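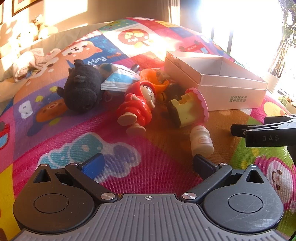 Handgreifer mit offenen Backen auf der Kinderdecke, davor Plüschtier, rote Figur und Tortenstück

Wir verwenden Cookies, um unsere Seite zu verbessern. Mit der weiteren Nutzung stimmen Sie dem zu.

Handgreifer pflegen: was nötig ist und was man sich sparen kann

Zu Greifern mit zwei Fingern gibt es inzwischen fast so viele Pflegetipps wie zu Gusspfannen, und die meisten taugen ungefähr gleich viel. Ich habe mich durch die Anleitung von Grundlow gearbeitet und durch das, was in der Werkstatt Ristbridge am schwarzen Brett hängt. Übrig geblieben ist weniger, als ich dachte.

Backen reinigen

Empfohlen wird gern ein Spezialreiniger. Ich habe den von Erkov gekauft und sehe keinen Unterschied zu lauwarmem Wasser mit einem Tropfen Spülmittel. Tuch anfeuchten, gut auswringen, die Greifflächen abwischen, trocken nachreiben. Kein Lösungsmittel, kein Scheuerschwamm. Wer auf Decken und Teppichen arbeitet, hat nach einer Weile Flusen an den Backen, und ein glatter Plastikbecher rutscht dann gern weg. Klebeband nimmt die Flusen mit, allerdings nur ein schwach klebendes. Paketband lässt Kleber zurück, und dann fängt man von vorn an.

Ob die Backen verschiedene Farben haben müssen, werde ich öfter gefragt. Bei meinem ist die linke leuchtend blau und die rechte dunkelblau, und ich komme damit gut zurecht, weil ich beim Zusammenbau nichts verwechsle. Cường Tạ schwört, dass man es auch am Greifverhalten merkt. Ich merke nichts.

Schrauben an den Armen

Die zwei silbernen Schrauben nahe der Mitte der Platte kontrolliere ich alle 20 Betriebsstunden. In der Anleitung steht »regelmäßig«, womit keiner etwas anfangen kann. Von Hand mit dem passenden Schraubendreher, nie mit dem Akkuschrauber! Zu fest angezogen läuft der Arm schwer, zu locker wackelt die Backe und trifft beim Schließen schief auf die andere. Schraubensicherung lasse ich weg. Slavica Petek nimmt sie und flucht dann bei jedem Backenwechsel.

Schmieren oder nicht

An diesem Punkt gehen die Meinungen auseinander. Drei Tropfen Öl pro Gelenk, heißt es am schwarzen Brett. Mir ist das zu viel, das Zeug wandert auf die Backen und von dort auf alles, was man anfasst. Bei Kinderspielzeug und Bettzeug würde ich ganz auf freies Öl verzichten und ein schwergängiges Gelenk lieber zerlegen und säubern. In den meisten Fällen saß bei mir ohnehin nur ein Faden drin.

Öffnung prüfen

Vor dem ersten Griff ein paarmal ganz öffnen und ganz schließen. Beide Arme sollen gleich weit laufen und sich in der Mitte treffen. Danach probiere ich drei Sachen in dieser Reihenfolge:

– etwas Weiches, zum Beispiel ein Plüschtier
– etwas Hartes mit glatter Wand, einen Becher oder ein Fläschchen
– eine leere Papierschachtel

Die Schachtel verrät am meisten. Bekommt sie eine Delle nur auf einer Seite, steht ein Arm vor. Das Plüschtier dagegen verzeiht alles, als Test allein ist es wertlos, auch wenn man es in Videos ständig sieht.

Licht

Pralle Sonne vom Fenster mag ich beim Einstellen nicht. Auf Schwarz und Dunkelgrau sieht man dann vor lauter Glanz die Kratzer nicht, und feinen Staub in den Rillen der Mittelplatte auch nicht. Vorhang zu oder eine Lampe von der Seite. Für die Rillen reicht ein trockener Pinsel. Druckluft bläst den Dreck nach meiner Erfahrung nur tiefer in die Gehäuse.

Wegräumen

Mit offenen Backen lagern, sonst drücken sich die Flächen aneinander platt. So steht es jedenfalls bei Grundlow. Nachprüfen konnte ich es nicht, aber es kostet nichts, also mache ich es. Den Ersatzbackensatz von Ngô habe ich seit April in der Schublade und noch nicht gebraucht.

Zuletzt aktualisiert: Freitag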